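Most towns charge for water in a way that tells you nothing about water. The bill comes every quarter, it shows a fixed fee and a usage fee, and the two get added together on one line. I have lived in Grirna long enough to have paid a good many of these bills, and until this spring I could not have told you what a gallon cost me. I think that is a problem, and I think the town is about to make it worse.

The proposal in front of the council would raise the fixed fee and leave the usage fee where it is. A household that waters a half-acre lawn every night in July would see the same increase in dollars as a retired couple with a window box. The town's reasoning is that pipes cost the same whether or not water runs through them. That is true as far as it goes. Our mains on the Radwan side are old, and the pumps at the Hiltness station have been patched more often than they should have been. Somebody has to pay for that.
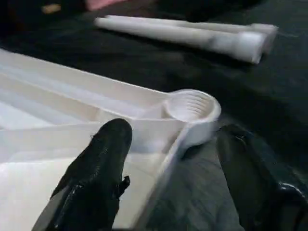
Vol. 40, No. 2

The trouble is what a flat charge does over time. When most of a bill is fixed, using less saves you almost nothing. A family that replaces an old toilet and fixes a dripping faucet might do everything right and see the total drop by the price of a sandwich. They notice. They stop bothering. Meanwhile the town still has to build for the hottest week of the year, when every sprinkler is going at once, and that peak is what decides how big the pumps have to be.

I went through my own bills to see how this works. My last one was for 842 cubic feet. The fixed part came to 68 percent of the total. So if I had gone away for the whole quarter and shut the valve behind me, I would still have owed more than two thirds of what I paid. Under the new plan that share goes up again.

People who support the plan say it gives the water department steady income. I don't dismiss that. A wet summer is bad for a department that lives on usage fees, and it still has to make payroll and pay off its bonds. But there are other ways to handle a wet summer. A reserve fund is one. Hakivness, up the valley, has a rate with steps in it: the first block of water is cheap, the next costs more, and the top block costs a lot more. The fixed fee there is small. In a dry year the extra money from the top block goes into a reserve, and in a wet year they draw on it. It is a dull system and it has been running for years.

A rate with steps also treats the first gallons differently from the last ones, and I think that is right. Water for drinking, cooking, washing and flushing is something everybody needs. Water for a lawn is a choice. I have a lawn myself and I would keep watering it, probably less, and I would pay more for doing so. I don't see that as a punishment. I pay more for a bigger tank of gas too.
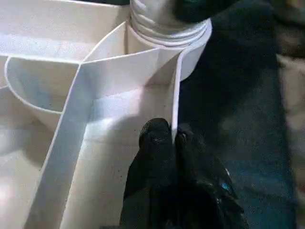 The other thing I would change is the bill itself. It should say, in large type, how much water the household used and what the next gallon costs. It should show the same quarter from the year before. Right now the usage number is in small print on the back, in cubic feet, a unit I have never used for anything else in my life. Gallons would do. If the department wants to keep cubic feet for its own books, fine, but print both.

Billing every quarter is part of this as well. A leaking toilet can run for three months before the owner hears about it, and then the news arrives as a debt. Monthly bills would cost more in postage, though plenty of people already get theirs by email. Even a short notice when a meter reads far above normal would help. The new meters can do this. The town bought them partly for that purpose, and as far as I can tell the feature has never been turned on.

I have heard it said that step rates are hard on large families, and that deserves a proper answer. A house with six people in it will use more than a house with one, and none of that has to be waste. Hakivness lets a household report its size and widens the cheap block to match. It takes a one-page form. Some people will lie on it, I suppose. The amount of money at stake is small, and I would sooner lose a little to that than charge a family with four kids as if they were filling a pool.

Renters are a harder case. Many of them never see a water bill at all, and the landlord passes the cost along in the rent. No rate design reaches a person who isn't shown the price. Separate meters in new buildings would fix it slowly. For older buildings I don't have a good answer, and I haven't seen one from the council either. 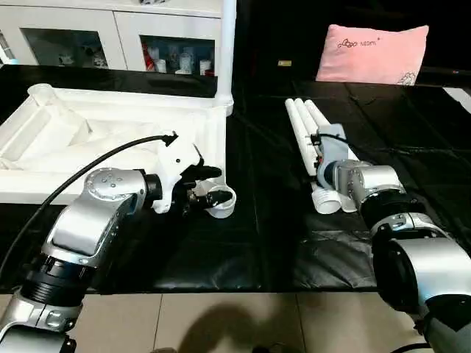
One reader who saw a draft of this column wrote back that I was being too easy on the step rate. In her view the rules in Hakivness only work because the town has almost no businesses that use much water, and Grirna has the laundry, the car washes and the school fields. Put those on a top-block price, she said, and the cost lands on everyone who washes a car or buys a ticket to a game.

She has a point about the businesses. I would give them their own schedule, based on what each one used in the winter months, with the higher price starting above that. The school fields are watered in summer at noon, when a good part of it goes off into the air, so I am less worried about them. A price might get someone to move the timer.

The council takes comments in writing until the end of July. The form asks for your account number, which is on the back of the bill, under the cubic feet.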